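Slide 4. Surface texture and dust retention in household textiles
Speaker: Ans Verhoeven

Start with the two surface classes. Woven covers hold dust between the yarns; pile holds it at the base of the tuft. Leave the slide up while defining both. 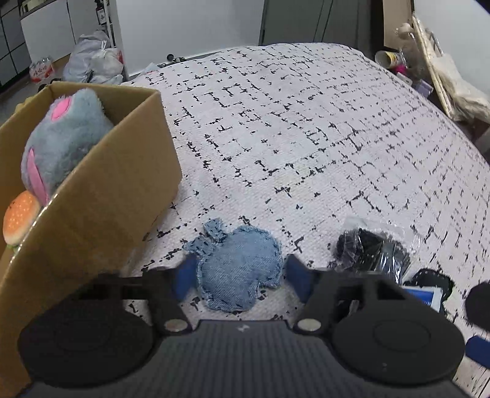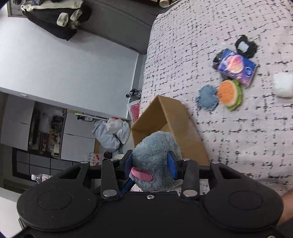 Fig. 2. Woven pattern on a white cover (first); short tufted pile on a soft toy (second).

Give the test load: 31 samples, 6 wash cycles each, spin at 400 rpm. Pile samples were weighed after drying flat. Mention that Magnusson used a higher spin, so the two sets should not be pooled.

Pause for questions on weighing. Angus Mahuika has the May readings.

Next slide: filter mesh.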